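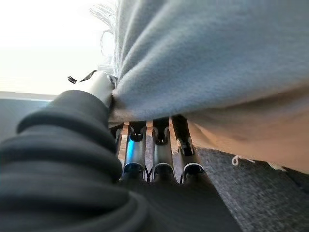

Hye-jin Gil asked, after the January lecture, whether a fabric that feels soft in the shop can be trusted to stay soft at home. The question is a fair starting point for this unit. Softness at the time of sale depends largely on finish. Softness after long use depends on fiber, yarn and construction, and these are the subject of the present handout.

Unit 4: Household Textiles in Use
Required for all students in the Interiors and Furnishing course

4.1 Pile and nap
A napped fabric is made by brushing the surface so that fiber ends are raised from the yarn. Fleece is knitted first and napped afterward. The raised fibers hold still air, and for this reason a light blanket may be as warm as a heavier flat-woven one. The same fibers are also the first to suffer. Rubbing draws them out and rolls them into small balls, a fault known as pilling. Fleece should be washed at no more than 40 degrees Celsius and should not be ironed.

4.2 Upholstery fabrics
Seat coverings are exposed to rubbing, pressure, body oils and daylight.

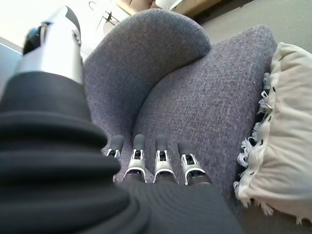 Of these, rubbing receives the most attention in testing, but daylight is often the greater cause of complaint. A chair placed by a south-facing window may fade on one arm while the other keeps its color. Students should ask suppliers for both results. In the Terik sample book, abrasion is printed on the front of each card and light fastness on the back.

Woven coverings with a marked texture hide small stains well but hold crumbs and dust. They should be vacuumed with a soft brush, working along the weave. Water should not be applied until a hidden area has been tested.

4.3 Trimmings
Ruffles, piping and fringe are frequently cut from a different cloth than the body of the article. Where the two shrink at different rates, the seam will pucker. Trim should be pre-washed whenever the cover is intended to be removable.

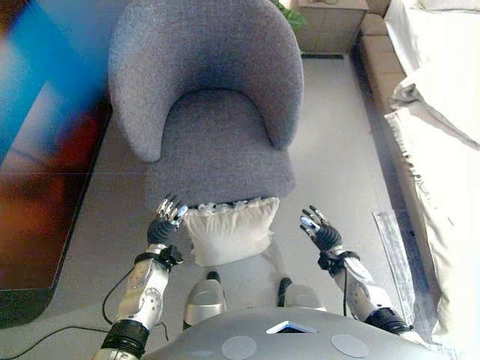
Fig. 3. Upholstered armchair and cushion with ruffled trim.

4.4 Assignment
Select one article from the Seol or Vitix sample sets. Record its fiber content, construction and care label, and state in no more than 561 words whether it is suited to daily use in a family room. The assignment carries 16 marks. Papers are to be handed to Bit-na Kong by 4th June. The review session for this unit lasts 90 minutes, and sample books must be returned before it begins.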